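4.2 Work at the sorting table

The second part of the study looks at one small job, the clearing of mixed snacks from a tabletop into an open cardboard box, and asks what changed for the people who do it once their work also became the source of training data for a robot. Before the Tumetti project the job took up part of a shift and was treated as filler between other tasks. Workers picked up the packets by hand, talked while doing it, and moved on when the table was clear. Under the project the same job is done with hand-held grippers, and it has its own place on the rota.

We observed 21 sessions and held interviews with 13 workers. Each session used a covered table, a box and a mix of wrapped goods: chocolate bars, single candies, bagged pastries and larger packets. The mix was left uneven on purpose. Workers told us that soft bags and very small candies were the items they thought about most, and several had worked out their own order for dealing with them.

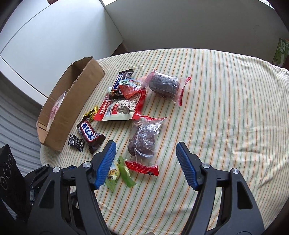
Most workers described the first week as slow. A hand closes around a packet without much thought, but with two jaws the worker has to decide where to take hold and at what angle. One worker said she had "never looked at a candy for so long." Another found that her shoulders hurt more than her fingers, which she had not expected. Complaints of this kind became less common after the tables were lowered in November, and they came up again whenever sessions ran over the planned length.

The second change concerns pace. Under the old arrangement a fast worker was a good worker. The Tumetti guidelines ask for steady, clean movements, and attempts with sudden corrections may be rejected at review. Of the 116 written comments we collected, the largest group dealt with review. Workers did not object to being checked. They objected to learning the result days later, when they could no longer remember what they had done.

Working side by side also had to be learned again. When 2 people share a table they now agree beforehand who takes which side, and they speak less during an attempt. Some said they missed the talk. Others liked the quiet and asked to be put on the same partner's rota.

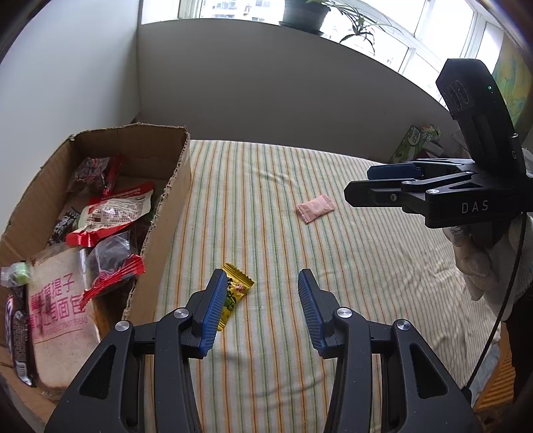

Figure 4. Packing task with hand-held grippers.
Workplace Automation Group, Broscombe

The question of what the data will be used for came up in every interview. Workers knew that the recordings were meant to help a machine do the same job. Opinions on this were split. Those on long contracts mostly expected to be moved to checking and restocking, and two of them had already asked for training. Those on short contracts were less sure, and they wanted the matter put in writing. At the time of our last visit the site had given a spoken assurance only.

Supervisors saw the change differently. In their view the job had gained standing, as it now required skill and carried a small pay supplement. Workers agreed about the supplement but gave it less weight than the rota, which had become harder to swap. We return to shift swaps in Section 4.3, where the Lusis site is used for comparison.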